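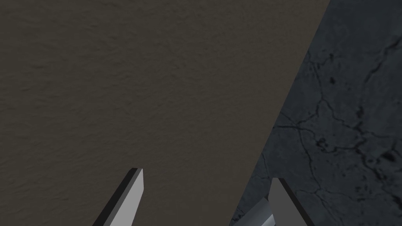 I have packed boxes at Canolley for long enough to remember when the tape guns were considered the new technology, and I have now been given a second job, for the same money, which is teaching my first job to a computer. The teaching is done in a simulator. The arm practices in there before it is allowed near a real bench, and on Thursdays' worth of slow afternoons I have stood behind Demetrio Arroyo's chair and watched a pair of gray fingers hang open over the edge of a flat brown surface with nothing between them. Past the edge of the brown there is dark ground with cracks running all through it. It is a handsome piece of ground. Somebody took trouble over those cracks, and I would like that person to come and see the one by dock 12, which takes a pallet jack wheel about once a week and has been on the repair list longer than the robot has been on the budget.

The company that sold us the arm is called Nilen. They sent a very pleasant man in January who told us the system would take over the boring part of the work. He said it as if he were handing out candy. I asked which part he meant, and he said the repetitive picking and placing, and I looked down the line at thirty years of combined picking and placing experience and saw several faces go still.

I want to say something in favor of the boring part.

When you put the same jar into the same box for an hour, your hands handle it and the rest of you is free. Olga Soler planned her daughter's whole wedding at station four, including a seating chart that kept two uncles apart. Carmela Figueroa learned enough Italian from one earbud to argue with her in-laws. I have had most of my good ideas with a jar in my hand and all of my bad ones in meetings. The boring part was also where we talked. You can't chat through a hard order, the kind with three sizes of glass and a customer note in capital letters, but you can chat through 300 identical gift boxes and never drop one.

So now the arm is going to get the gift boxes, and we get what is left. What is left is every order with something wrong with it. The jar that leaks. The label that slides. The Lekach line, our honey cake, which arrives from the bakery in a wrapper so slick that Teodora Trajkovski calls it the fish. All day long we will be handed fish. The brochure describes this as more engaging work, and I believe it. A toothache is engaging.

I should be fair here, since fairness is cheap and I am about to ask for something expensive. There are parts of this job I would hand over tomorrow with a bow on top. The low shelf, for one. Anyone who worked through our Crăciun rush, when half the county's Romanian families order at once and the other half has heard how good the cookies are, knows what the low shelf does to a back by the second week. If the arm wants the low shelf, God bless it. It was not offered the low shelf. It can't reach. It will be bolted at a nice height, in good light, with the floor around it painted yellow, and the person bending down to the low shelf to feed it will be one of us.

That is the arrangement I object to. We have bought a machine and then gone looking for tasks that suit its figure. I asked for an adjustable bench some years ago and was told the work had to be done where the work was.

Then there is the matter of the teaching. Demetrio runs the simulator, and he is good at it, and he is also honest enough to come out on the floor when he is stuck. He asks things like how I know when a grip is bad. I had to think about that. I know because the jar gets quiet. A jar that is seated right in your hand stops making the little tick against your ring, and I had never noticed that I listen for it until a young man with a laptop asked me. I told him, he wrote it down, and then he explained that the fingers have no ears. We spent the rest of the afternoon working out what a person without ears would go by. I enjoyed it more than anything I've done there in a long time, which annoyed me.

It annoyed me because it is worth something. What Olga knows about the order of weights in a mixed box, what Teodora knows about the fish, what Adoración Barroso knows about which cartons have been stored near the damp wall by how the flap folds: all of that is going into the practice world one question at a time, and it is going in for free. Nilen's invoice has a line for training. I have seen the invoice. We are not on that line. We are the training, and we are down under wages, where we always were.

My proposal is dull, as the good ones tend to be. Pay the people who teach the thing a teaching rate for the hours they spend teaching it. Rotate the arm's station so that everybody gets a turn at the easy boxes, with the arm taking a share of the awkward ones as soon as it is able, even if it is slower at them. Let the people on the floor decide which task it learns next. I can promise the answer will be the low shelf, and that it will involve some expense and a different bolt pattern.

I've been told this would reduce the return on the investment. I'm sure it would. So did the eyewash station.

Management has asked for our feedback on a form with a box for comments that holds 100 characters. I used mine to ask for a bigger box. In the meantime the fingers are practicing over their brown slab, and some mornings Demetrio has them going before I've got my coat off. I do stop and look. Yesterday I told him the approach was too steep and he changed it, and it looked better to me, and neither of us said who should be billed.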